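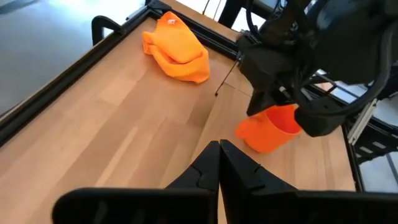

Washing and Blocking Hand Knits at Home

6 min read

I used to be one of those knitters who bound off, wove in two ends, left the rest dangling and wore the thing to dinner. Then I soaked a lace shawl properly for the first time and watched it open up across the spare bed like a completely different piece of knitting, and I have been a pest on the subject ever since. If you have a finished sweater sitting in a bag right now, go fill the sink!

Start with the sink itself. Scrub it out and rinse it longer than you think you should, especially if it's the kitchen one. A trace of dish grease will find your cream-colored yoke. I like a plastic dishpan set inside the sink so I can lift the whole business out and carry it to the tub when I need elbow room (sweaters with sleeves always need elbow room).

Cool to lukewarm water. Put your wrist in it, and if you notice it being warm, it's too warm. What felts wool is mostly sudden changes in temperature along with a lot of rubbing, so keep the rinse water close to the wash water and keep your hands lazy. Wool wash goes in before the knitting does, and less than the bottle says, at least to start. You can use a no-rinse kind and skip a step. I've also used plain baby shampoo for years with no complaints from anybody's cardigan.

Push the knitting down gently until the bubbles stop coming up. Wool fights you here. It wants to float, and the middle of a folded sweater can stay bone dry while the outside looks soaked. I leave mine for 18 minutes, a number I got from Corentin Mallet, who taught the finishing class I took and who was very firm about it. I have no idea why 18. It works and I'm superstitious.

Superwash gets its own warning. It grows! It grows so much in the water that you'll lift it out and think you've knit a bathrobe. Don't panic and don't hang it up to think about it. Support the whole weight with both hands, squeeze, and pat it back to size when you lay it out. If it still sprawls, many superwash yarns can take a few minutes in the dryer on low, checked often, but read the ball band and try it on your swatch first.

About color. Anything deep red, indigo or hand-dyed gets a test before it goes near a lighter yarn. I keep a quart jar for this, the kind with 946 ml printed on the side, and drop a yard of leftover yarn in lukewarm water with a bit of wash. Set a strip of white cotton in with it and walk away for an hour. If the cotton comes out pink, wash that sweater alone until the water runs clear, and do it before you knit the color into stripes if you possibly can. I learned this on a baby blanket. We will leave it there.
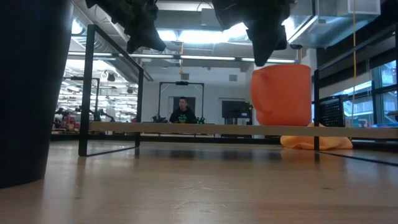 MONORA, September

Sweater season, finally, and my mailbox is full of drying questions, so this part got longer than I planned.

Getting the water out is where most of the stretching happens. Never wring. Squeeze the piece in handfuls against the side of the dishpan, then lay it flat on a thick bath towel, roll the towel up like a jelly roll and stand on it. Really stand on it, in clean socks, and walk from one end to the other. Then get a second dry towel and do it again. That second towel saves you a whole day of drying on a heavy cardigan, and I'm always amazed how much water is still in there.

Now the blocking surface. Foam play mats are terrific and come apart for storage, but a spare mattress with a sheet over it works fine, and so does carpet if you don't have a cat. I have a cat. A checked tablecloth under your knitting gives you straight lines to follow, and it's far cheaper than a printed board. Mine came off the remnant shelf at Mokgethi, which is still the best fabric store I know for odd little pieces.

Measure with a real ruler. Old cloth tapes stretch, and you'll block one front longer than the other and blame your gauge. Write your numbers down first (chest, length to underarm, sleeve) and keep the paper beside you while you pat things into place. For a stockinette sweater I hardly pin at all. Hands do most of it, and a few pins at the corners keep the hem from wandering. Ribbing I scrunch together and leave alone, always, or it loses its spring.

Lace is the opposite. Pull! Lace wants to be stretched until you feel slightly rude about it. Run blocking wires through the straight edges and pin the wires, or thread smooth cotton through the edge stitches and pull that taut if you don't own wires. Use rustproof pins only, the T-shaped ones if you can get them.

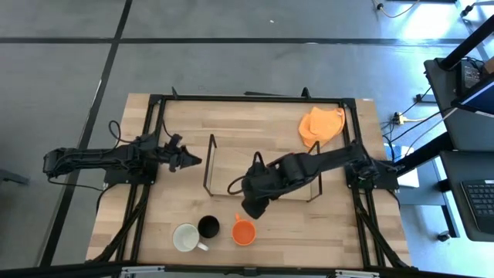 Set the pins at a slant, leaning away from the knitting, and they'll hold against the tension much better than pins stuck in straight. Work opposite sides in turn, a pin here and its partner across the way, and adjust as you go. The first round of pinning is never the last one. For a scalloped edge, pin the center of each point first and then fill in.

Dry all the way means dry all the way. Seams, underarms, the fold of a collar. If it feels cool against your cheek, it's still damp. A small fan pointed across the room helps a lot, and so does flipping the sweater once the top has dried. Keep it out of direct sun, particularly anything bright.

A few odds and ends people have written to me:

I-hsuan Su blocks her hats over a blown-up balloon set in a mixing bowl, and I tried it with a beret in Nusik worsted and loved it. Don't blow the balloon up so big that the brim stretches.

For mittens and socks, cut foot or hand shapes out of an old plastic cutting mat. Sand the edges smooth so they don't snag.

Leave yarn tails at 5 inches until after blocking, then trim them. Cut too soon, they wriggle out to the right side.

Steam is lovely for colorwork that's puckering a bit. Hold the iron over a damp cloth without pressing down, let the steam drift through, and lift away. Keep steam off acrylic unless you want it limp for good, because you can't undo that.

Cotton dishcloths need none of this, by the way. Throw them in with the towels.

And wash your swatch the same way you'll wash the sweater, then measure it again when it's dry. My last pullover swatch gained half an inch in the bath, and I went down a needle size and was so glad I'd checked before casting on the back.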